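Coming back to running after a long break, how many sessions a week?

Posted by dimovis_runner, Wednesday 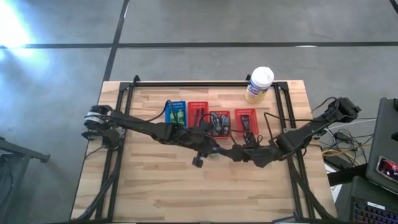
I started running again in May after a long time without any sport, and I would like some advice from people with more experience. My goal is the Wieser 30, the 30 km race along the canal. At the moment I run three times a week, two short ones and one long one on Sunday. My training plan is on paper, one big sheet. Yesterday I spread it on the near half of the workbench, where the wood is mostly clear, and I saw that the plan asks for five runs a week from next month. For me this jump looks too big. Is it normal? I am 73 kilos and I had a sore Achilles in the past, on the left side. Sorry if my English is not perfect.

Reply by hillrepeats

Your English is fine. Five runs is too many from three. Go to four, stay there for a month and see how the Achilles feels in the morning. First steps out of bed will tell you more than the plan.

Reply by Lalex

I disagree a bit with hillrepeats. Five short runs can be kinder to the tendon than three hard ones. It depends on the total. How many kilometres is your week now?

Reply by dimovis_runner

Thank you both. My week is 25 km, and the long run is nearly half of that.

Reply by Lalex

Then your long run is too long for your week, in my view. Keep the 25, divide it into four or five, and only then add distance.

Reply by hillrepeats

You can't train for 30 km without a proper long run, though. I did it your way one year and walked the last part past the boat sheds. Never again.

Reply by Lalex

You also went out too fast, you wrote it here at the time!

Reply by hillrepeats

Guilty. I still stand by the long run.

Reply by slowcanal

Does the plan come from the Drillness club? I used theirs two years ago. The jump to five is in there, but the fifth one is optional, there's a little star beside it. I finished 1,851st and was very happy with it.

Reply by dimovis_runner

Yes, it is the Drillness plan. I looked again and I found the star, it is very small. So I will do four runs, with a shorter long run for two weeks, and after that I will make it longer slowly. I think this is in the middle between your two opinions. Does somebody know if the path after the second bridge is still gravel? My shoes are for the road.

Reply by slowcanal

Still gravel, but packed hard. Road shoes are OK unless it has rained.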